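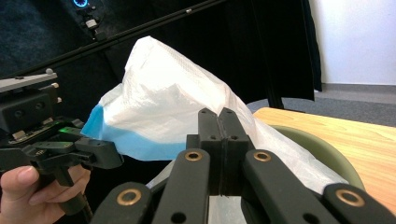 Anong Wiriya thinks I went way too easy on the Plevus government in my last post, and she wrote me a pretty long email to say so. Her point is that when a ruling party postpones an election "for technical reasons" you don't write three friendly paragraphs about voter rolls, you call it a postponed election and you ask who benefits. Fair enough! I reread the thing over coffee and winced a couple of times.

So, another go at it. For anyone who missed the June post, Plevus was supposed to vote for a new assembly this year. The assembly has 140 seats, and the president's party already holds 132 of them (yes, really). Then the election office announced that the rolls in the Nasasness district had to be redone from scratch, and that the whole country would wait until they were. No new date. It's August 2024 as I type this and there is still no new date.

What I said before was that the rolls really are a mess, and I'm sticking with that. Kamol Duangkaew and I spent part of a winter up in Nasasness years ago, and people there would cheerfully tell you about dead uncles who never missed a vote. But you can have a messy list in one district and still hold an election in the other 17, and I skipped right over that. My mistake.

The part that bugs me more now is the radio business. Ongart used to be the one station up there that ran call-in shows where people yelled about road money and fertilizer prices, and it was great listening even if you only caught half of it. Its license came up for renewal the same week as the announcement, and it's been playing folk music ever since. Lovely folk music, I'll admit. The call-in show hasn't come back.

Kamonchanok Rungrueang left a comment on the old post saying outsiders always want a villain, and that most people she talks to back home are more worried about rice prices than about seats in an assembly that has never blocked a bill. I've thought about that one a lot. I believe her on the rice. I also think the two are connected, and that a legislature with a few more grumpy people in it might have asked where the import money went!

I don't know how the opposition plays it from here. They have around 6 people with any name recognition, two of whom don't speak to each other, and the old slogan about "patience and order" still polls well with anyone who remembers the fighting. My guess is a vote next spring, announced on very short notice. Anong's guess is no vote at all. We have a dinner riding on it.

I'm still working through the Warnard pipeline documents a reader sent me, so that post will be a while yet. Comments are open, please be nice to Kamonchanok.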